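Torquil Laing @torquil_upper_bowl
December 2023

1/ The Belley Ice Center opened in September and I've now been to enough games to have opinions. A thread for anyone thinking of driving over.

2/ First, the seats. The old rink had benches and a smell. The new one has 2359 seats with actual backs, and every one of them folds up the second you lift your weight, so the whole row claps when we score. It also claps when we get scored on. It has been clapping a lot.

3/ The team is called the Belley Herons now. We were the Millers for as long as I've been alive. A consultant at Jemitz was paid to find out what the fans wanted, and the fans wanted the Millers, so here we are with a bird.

4/ I will say the heron suit is good. Long legs. Can't do stairs. Watching him get from section 100 to the ice for the puck drop is better than some of our power plays.

5/ Speaking of the power play. We had a full two minutes of five on three last night and spent most of it passing to each other along the blue line, very politely, like people trying to get off an elevator.

6/ Kenneth Shearer (sits next to me, same as he did in the old place, I did not arrange this) has kept his own stat sheet for years. He has a column headed "why." It is the widest column.

7/ Parking. The lot is called the Hubmann Lot and it's lovely, new asphalt, trees in little cages. There is one exit. Leave with five minutes left in the third or bring a book.

8/ Food report. The Ikine stand upstairs does dumplings and they're better than anything sold inside a hockey rink has a right to be. The hot dogs moved over from the old building. I think I mean the same hot dogs.

9/ Scoreboard is enormous. It shows the shot clock, the goalie's hometown, and a cartoon Zamboni race that people care about more than the standings. I had blue. Blue never wins. I'd like someone to look into blue.
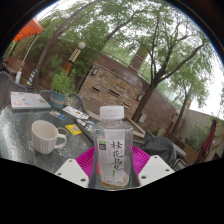
10/ Back to the hockey for a second. The kid on the third line, number 28, is the real thing. He's the only one out there who shoots before he's had time to think about it, and the rest of them could stand to think less.

11/ Goaltending is fine. I'm told I have to say more than that. The goaltending is fine at home.

12/ Kenneth wants it on record that the ice is faster than the old sheet and the boards are livelier, and that neither of these helps us. It's in the "why" column.

13/ Anyway, I renewed. Both seats, full season, and a scarf with a bird on it. Next home game is against first place. Get there early and park facing out.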